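6.4 Loss of Marker Tracking During Recording

The Vasero hand-held grippers report their position through the marker cube fixed near each handle. If a cube is hidden from the overhead camera for more than 300 milliseconds, the Tronport unit stops recording and sounds two short tones. The status light turns amber and fault code 4 is shown.

CAUTION: Do not continue the task after the tones. Motion recorded during a tracking fault must not be replayed on a robot arm, as the arm may move suddenly.

To clear the fault:

1. Stop moving and hold both grippers out in front of the body, with the cubes clear of the arms and clothing.

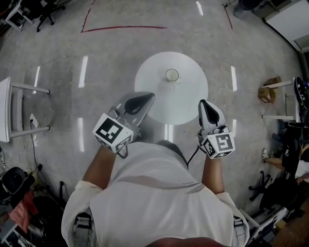 Figure 6-2. Operator facing the round table, both grippers held forward.

2. Check the faces of each cube for dirt, scratches or glare from ceiling lights. Wipe with a dry cloth only.

3. Confirm that no cable crosses a marker face.

4. Press and hold Reset until the status light turns green.

5. Delete the interrupted recording and start the task again.

NOTE: Glasses and other open containers used in a task should be refilled to the same level before each new recording.

If code 4 returns – even with both cubes in clear view – remove the grippers from service and contact Rudby Technical Support.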